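Patchy onion skin dye, what am I doing wrong?

Forum: Natural Dyes > Beginners

madderhatter
Hello all, long time reader, first proper post. I've been saving onion skins since the autumn (my neighbours save theirs too, bless them) and finally had a go last night. Two skeins of Peixoto undyed aran, 215g of wool altogether, alum mordant overnight, then into the dye bath. I wanted that lovely burnt orange everybody gets. What I've got is orange at one end, a sort of sad custard in the middle and one bit that's hardly taken at all. My sister says it looks "artisan". She does not knit.

I simmered it for 30 minutes and left it to cool in the pot. Should I have gone longer? I did leave the skins in with the wool as the book said it was fine. Also wondering if the enamel matters, as I've moved over from an old steel pan.

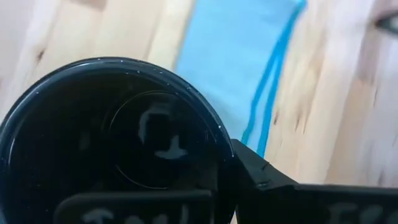 Before anybody asks, our water at Ivthorpe is hard as nails and I didn't use rainwater. I gave the wool a quick soak in the sink first but it was probably ten minutes, if that. Any advice very welcome, I've got another bag of skins waiting!

pennyroyal_k
It's the soak. Ten minutes is nowhere near enough for aran, the middle of the skein will still be dry as a bone and the dye can't get in. I leave mine overnight with a drop of washing-up liquid. Were your skein ties tight as well? I had a run of stripy disasters until I started tying mine in loose figures of eight.

Custard is a nice colour though, I'd knit a hat with it.

Greasy Wool Gary
Disagree, sorry Penny. Soaking matters but I'd bet on the skins. I don't care what the book says, if you leave them floating about in the pot they sit against the wool and you get dark blotches wherever they touched. Strain it! An old pair of tights over a colander does the job.

And enamel is fine. Iron is the one that dulls everything, so if there's a chip and the metal is showing, keep it for browns and greens. My own Joren pot chipped the first month and I've grumbled about it ever since.

pennyroyal_k
Gary I have left skins in for years and never had a blotch. You've got a thing about straining.

Greasy Wool Gary
I've got a thing about orange wool that's orange.

hanneke_v
Can I put a word in for pot size? I think the wool was crowded. A tall pot looks roomy until you've got two wet aran skeins folded up at the bottom with no space to move. I use a deep straight-sided sort and never put in more than one fat skein at a time. 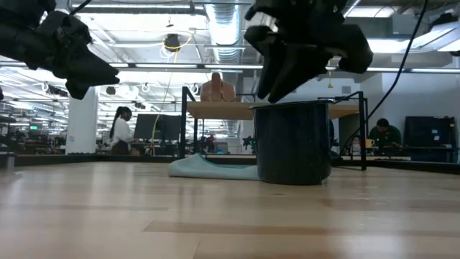
Tall dark enamel pot on a pale wooden table

It takes longer of course, and your second skein comes out a bit lighter than the first, but I rather like having the two shades. You can always knit alternate rows if you need them to blend.

I'm with Penny on the soak, by the way, and with Gary on the skins. Hanneke Visser, sitting on the fence as usual.

madderhatter
Oh that's interesting, they were definitely squashed! I had to prod them down with a spoon. Can I overdye what I've got or is it ruined?

pennyroyal_k
Not ruined at all. Alum's still in there, just go again.

clornetlow_spinner
Yes, overdye it. I did Hongmei Shao's dye day at Clornetlow in December and half of us had patchy skeins by lunch. These are my notes from her, typed up as best I can read my own writing:

1. Retie the skeins loosely and soak them properly, overnight if you can. She was very firm on this. (One to you, Penny.)

2. Cover 50g of dry skins with water, simmer until the water is a deep rusty brown, then strain. (One to Gary.)

3. Put an old towel down wherever you're going to work, especially on bare wood. Onion dye gets into the grain and it does not come out, ask my kitchen table.

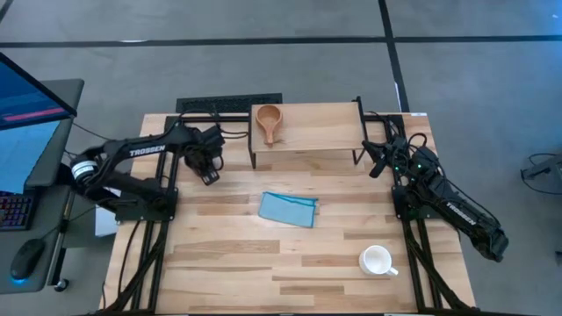

4. Let the bath cool before the wet wool goes in, then bring it up slowly. She had us stop at 60 degrees and hold it there for an hour. Lift and turn the skeins now and then, gently, or you'll have felt.

5. Leave it in the pot overnight. Rinse in water the same temperature as the bath and dry out of the sun.

Greasy Wool Gary
60 is too low for onion, I take mine right up to a simmer. Otherwise a sensible woman.

clornetlow_spinner
Somebody on the day said the same and she told him to try both and compare. He hasn't reported back.

madderhatter
Thank you everyone, this is brilliant. Skeins are retied and in a bucket. I'm going to strain, do one at a time and try the lower heat on the first one and Gary's simmer on the second, so we'll see! Does anybody know if red onion skins can go in with the brown, or do they muddy it?

pennyroyal_k
Keep them separate, you can get a lovely olive from the red ones. Start a new thread when you try it, I've got opinions.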